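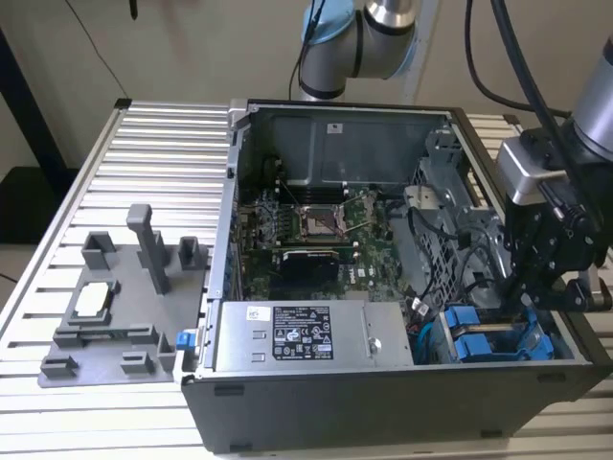
Forum > Farnow > Collectibles and secrets

Reading time: 2 min

**stallau_pete**
I've got 167 of the 168 lanterns in Farnow and the last one is driving me up the wall. Map says it's in the Bolik marshes. I've walked every inch of the Bolik marshes. The game also stutters there like a nervous best man, so the old Dell is on its side with the panel off and the CPU socket empty, lever up, while I wait for a new chip. Plenty of time to read replies, in other words.

**Mal-soon Seol**
Did you do the ferry at night? One lantern only lights up after the ferryman's third line. Most people skip him. He does go on a bit.

**stallau_pete**
Did the ferry. Heard the whole speech. Twice.

**grubbins16**
It's not in the marshes at all. The map marker is wrong and has been since the March patch. Go to the Jang tower, 16 steps up, hit the wall on the left.

**Mal-soon Seol**
The marker is fine. The Jang tower one counts towards Jang, not Bolik. I have all 168 and I never hit a wall.

**grubbins16**
Then you got it before the patch. Congratulations on your age.

**Bo-ram Geum**
You're both half right. The tower wall opens the sluice, the sluice drains the pond behind the mill, and the lantern's at the bottom. You need 200 coins for the sluice key as well.

**stallau_pete**
I have 14 coins. I spent the rest on a hat.

**Bo-ram Geum**
Sell the hat. You get up to 1,000 for it in Stallau if it's the green one.

**stallau_pete**
It's the green one. I'll think about it.

Related threads
Farnow: all ferry dialogue
Is the Jang tower boss optional?
Best hats, ranked
Bolik marshes stutter fix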